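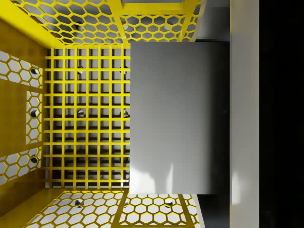 Posted in March by the author of Second Shelf Down
Print this post | E-mail this post

I have been putting off the hall closet since we moved in, and I think I would have put it off until we moved out again if the shelf hadn't come down on the vacuum cleaner. It made a noise like a car accident. I stood there in my socks with a cup of tea, looking at a heap of scarves, light bulbs and board games, and decided that this was the month.

My mother kept a closet exactly like it, and you opened hers with one hand up in front of your face. I used to love it as a kid. There was always something in there you had forgotten you owned, and on rainy afternoons my sister and I would go digging for the good flashlight and come out an hour later wearing hats. So I do have a soft spot for a messy closet, and I want that on the record before I start telling you how I got rid of mine.

The first thing I did was take everything out and spread it down the hallway, all the way to the bathroom door. This was a mistake at 9 at night. We had to step over the Christmas lights to brush our teeth — and we went on stepping over them for 5 days. If you are going to try this, start in the morning and do one shelf at a time. 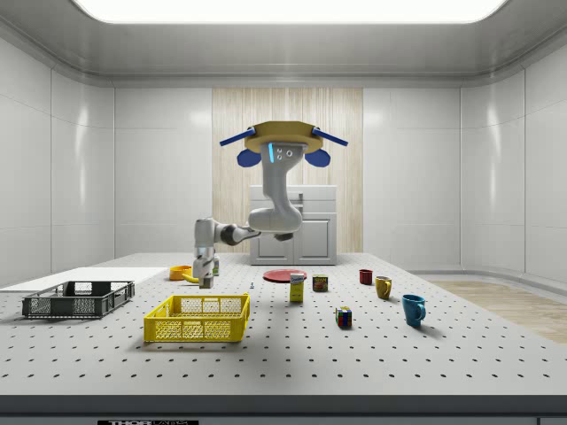 How do you decide what to keep?

I ask myself where I would look for the thing if I needed it tonight. If I can't think of a place, I probably don't use it, and it goes in the bag by the front door.

That bag filled up three times. I did let myself keep a few things that failed the test, like the picnic blanket with the burn in it, and my grandmother's button tin, which weighs as much as a cat. I also found the warranty card for a Skorklow iron we gave away years ago, and I'm sorry to say I read the whole thing sitting on the floor.

The scarves took the longest. I own far more scarves than a person with one neck should, and each of them seems to have come from a trip or a birthday. In the end I rolled them up and stood them on end, so I can see every color when I open the door, and I've worn four different ones this week just because they were there. I'm really pleased about that!
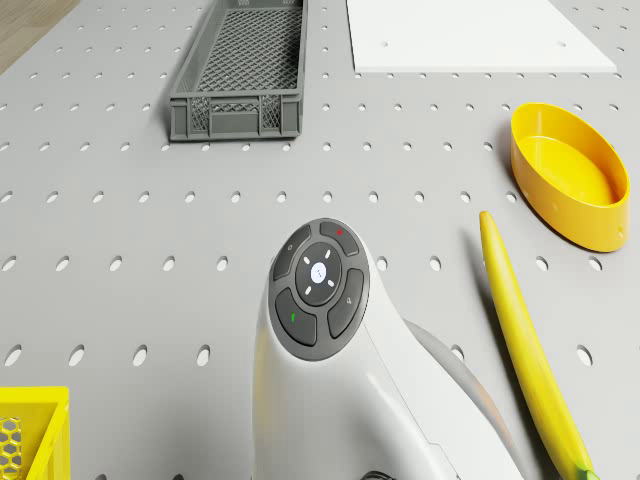 What I'm doing next

The linen cupboard, I'm afraid. It has been looking at me. I know there are single pillowcases in there from a set we had in our first apartment on Warkton Street, and a fitted sheet that fits no bed we have ever slept in. I'm going to wait for a wet day and put the radio on, and I'll let you know how many hats I'm wearing by the end of it.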